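Seasonal Alterations Hand, Humphreys & Lelard
Posted 2019-05-09

We mend, hem and take in. Lately we also let out, and we ask no questions. The shop has two rooms, one kettle and a backlog that was supposed to be gone by Easter. We need another pair of hands through the end of August, which is when the wedding people finally leave us alone.

You would work mostly on table linens and formal wear. The linens come from the Clodon banquet hall, 138 napkins to a bag, and they come back every week with new and inventive damage. The formal wear comes from brides' cousins who bought a size down in January as a form of encouragement. 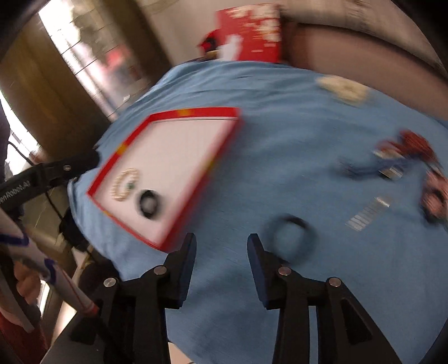 You should be able to sew a straight seam by machine and an invisible one by hand. Zippers are a plus. If you enjoy zippers, please mention it in the first line of your letter and we will read the rest standing up.

Hours are 6 a day, starting early, with a real lunch. Pay is $600 a week for the first month and $900 after that, if we all still like each other. You get a key, a stool that goes up and down, and your own shears. Cutting paper with anyone's shears is grounds for a long silence.

No degree needed. We don't want a cover letter about your passion for textiles. Bring something you have repaired, ideally something ugly, and tell us what went wrong the first time.

Write to Eero Pesonen at the Plisard Street shop, or drop by before noon. After noon he is fitting people and should not be startled.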